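Search this blog
Type and hit enter

Our control room is finally getting new desks

July 12, 2026

So the big news at work (big for me, anyway, since I'm the one who sits there all night) is that the monitoring room is getting refitted in September. We're a small water utility, and the operator desks we've got now are 20 years old. The drawers stick, the chairs sink, and my left monitor has a pink stripe down one side that I've honestly grown fond of.

Three suppliers came in to pitch. Dovetti had the prettiest brochure by a mile. Flalline wanted to put in one gigantic video wall and nothing else, which made my shift partner Fulgencio Esquivel go very quiet, and he is not a quiet man! He likes his alarms right in front of his nose. In the end we went with Sulo, mostly because they sent two people to sit with us through a whole night shift and they asked good questions. One of them wanted to know where we put our coffee. I was sold right there.

The plan is height-adjustable desks, all the noisy computers moved next door, and a shared wall for the pump map. I got to argue about alarm colors for most of an afternoon and I loved every minute of it. We have 64 alarms that show up in red at the moment, and when everything is red you stop seeing red. My list cuts that way down, and the rest go to amber or plain gray.

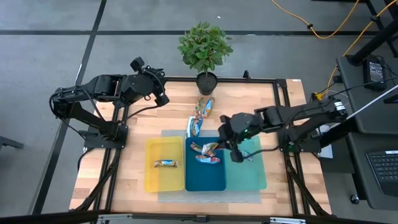
Two black arms and a striped wooden tabletop.

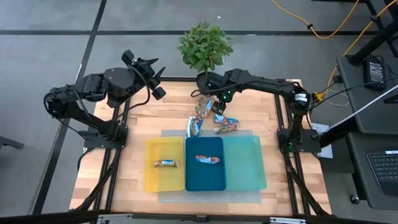 The part I'm dreading is the changeover. For 2 nights we'll be running everything from a temporary setup in the training room, which has terrible air conditioning and a door that squeaks. Fulgencio has already claimed the seat by the window. I've claimed the kettle, so we'll see who has the upper hand by midnight.

I'll write again once the first desk is in. If you work shifts and you've moved to one of those sit-stand consoles, tell me whether you really stand at it or just did for the first week.

We use cookies to remember your preferences. Accept | Manage settings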